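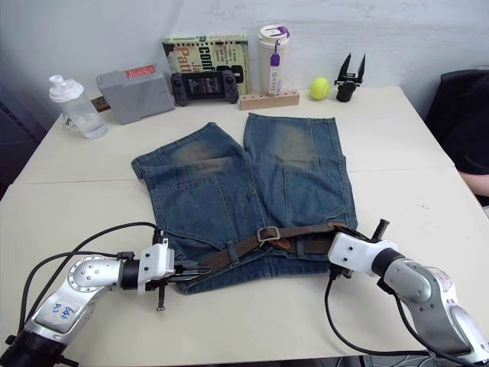 Denim shorts with a woven belt, laid flat on a table.

Gomia Center for the Study of Everyday Dress: Frequently Asked Questions

What does the Center do?
We study what people wore when they weren't sitting for a portrait. Work clothes, school clothes, the second-best coat. We teach, we lend to other departments, and we keep a study collection of 220 garments, 189 of which have been cataloged. The other 31 are in gray boxes and we think about them often.

Are you part of the history department?
We share a hallway and a copier with them. The Center has its own budget, paid for by the Fröhlich bequest, and reports to the dean of humanities.

Can undergraduates use the collection?
Yes. Email us a week ahead with the catalog numbers you want. "Something old" is not a catalog number. Classes of up to 12 can book the study room between 9 a.m. and 4 p.m.

Do I have to wear gloves?
Usually not. Clean, dry hands are fine for most textiles. Take off rings and watches, use pencil, and leave the coffee outside. It will be there when you get back, at room temperature.

Do you offer a degree?
No. We offer a graduate certificate: four courses and a written project. You can add it to any master's program at the university, including the business one, and two people have.

Is there funding?
There are small travel grants of up to $200 for students visiting other archives. Applications open in September. Please send receipts — a photo of a train is not a receipt.

Will you take my grandmother's wedding dress?
Probably not. We have nine. If you have her apron, her overalls or whatever she wore to paint the porch, we would love to hear from you. Please write before mailing anything.

Can you tell me what my jacket is worth?
No. We can sometimes tell you how it was made, and for a few visitors that has been almost as good.

Where is the online catalog?
On Zonutent, our records system. It logs you out after ten minutes and we can't change that. The raw data is also on Gitbridge, updated once a semester.

Where do I park?
Lot C, behind the library. The sign says Lot D.

Contact the Center | © Gomia Center for the Study of Everyday Dress | Back to top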